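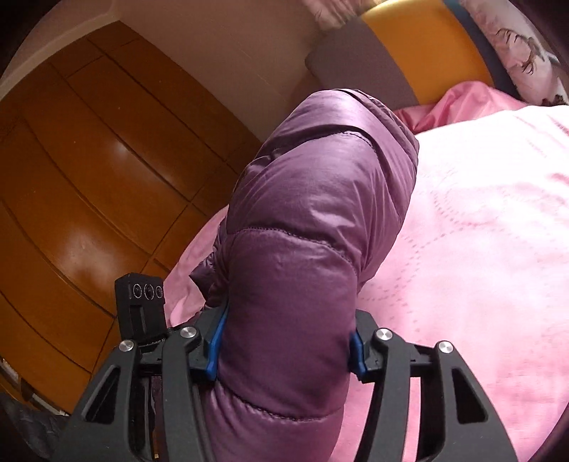

Handheld gripper on a puffer jacket, bedroom set.

Grip fault: stop using the old pads

Quick one before the July build goes out. We lost part of the Sunberg folding set to a slip fault and it took us way too long to spot. Of 1,766 takes, 1,207 are fine. The rest are flagged, please don't train on them yet.

What happened: finger pads creeping on their mounts under load. Worst on slick, puffy stuff like jackets. The fingers read closed, the log says closed, fabric slides out anyway. No alarm, becuase the Flelport software only checks finger position and not whether anything is still held.

One pinch too. Operator reached in to push a sleeve back and the linkage closed on a fingertip. Bruise, no cut. Hands out of the linkage, always. Set it down first.

For now:
Check both pads every 90 minutes. If one wiggles, swap it.
3 test squeezes on a jacket before each session.
Log any drop, even the dumb ones.

New mounts are coming from Breneo, no ship date yet. Simões site has has the spare pads, ask there if you run out.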